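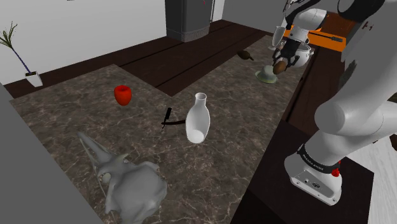 When does a simulated run count as a test?

When somebody else can repeat it from what you wrote down. Same scene file, same seed, same start pose, same limits on the arm. Anything short of that is a demo, and demos are fine, but they don't go in the safety folder.

That's the short version of the house rules at Vencombe, where I spent most of a wet March with the people who decide whether a robot arm gets let loose on a real worktop. The long version runs to a binder. Nobody likes the binder. Everyone has a copy.

First rule, and it gets argued over more than any other: clutter is part of the test. An arm that can pick one thing off a bare surface has shown you very little. So the scenes get filled with odd stuff. A bottle with a narrow neck next to an open straight razor. An apple. A stemmed glass close to the wrist. An animal skull, big one, beak-like snout, sitting at the near end of the counter. Kitchens don't have skulls in them, mostly, but the shape is awkward and awkward is what you want. If the planner only copes with mugs you'd like to know before it meets a colander.

Second rule. Write down what the arm must not touch, before the run. Sounds obvious. Grundon, the firm that supplies a lot of the scenes, used to leave this till afterwards, and afterwards is when everyone finds a reason why a nudged glass didn't matter. Now there's a keep-clear list with every scene. Blades go on it by default. So does anything with a stem. A contact with a listed object fails the run even if the pick was perfect, and no, you can't take the object off the list later.

Numbers. A scene gets 200 runs before anyone is allowed to quote a success rate from it. A full task needs 2,000, spread over scenes, with the object positions shuffled. The last set I saw finished at 2,414 becuase a batch had been logged twice and they ran the replacements, then kept the extras. All of them are in the report, the duplicates marked as duplicates. Good. Deleting them would have been easier and the auditor would have had a fit.

Then the seeds. Ask any lab for the seeds and watch the shuffling of papers. Vencombe's rule is that a result without its seed is struck out, no appeal. Harsh on the students. It has also ended the habit of running a thing till it works and reporting that one.

What about speed? Simulated arms are tempting to drive hard, there's no one to hit. The rule says cap the joints at whatever the real arm will be allowed, on day one, and leave them there. Skelteo, who write the control software, wanted a faster setting for early trials. They got it, in a seperate folder, with results that can't be quoted anywhere. Fair compromise. They still grumble.

Gripping force is the weak spot and people there say so freely. Friction in a simulator is a guess with decimals on it. An egg-shaped thing at the fingertips will behave itself on screen at a squeeze that would put a real egg across the wall. So force results from the simulator are marked "shape only", meaning you may trust where the fingers went and not how hard they pressed. Force gets tested on hardware. Every time, every new finger pad, no borrowing figures from the last pad.

Going over to the real arm takes 2 signatures, one from whoever built the task and one from someone who didn't. The second person reads the keep-clear list out loud next to the actual worktop. Takes a few minutes. I watched one go through at ten past four and it got stopped: a tray had been put down that wasn't in any scene. Back it went, tray added, runs started again from nought.

Smaller shops ask if they need all this. Espinoza, which has a much thinner rulebook, keeps the seeds, the keep-clear list and the signatures and drops the fixed run counts, so long as the count is printed beside every percentage. Works for them, so far. If you're starting from nothing I'd do the seeds first, tonight, before anyone runs anything else. Then the list. The binder can wait till you've got something to put in it.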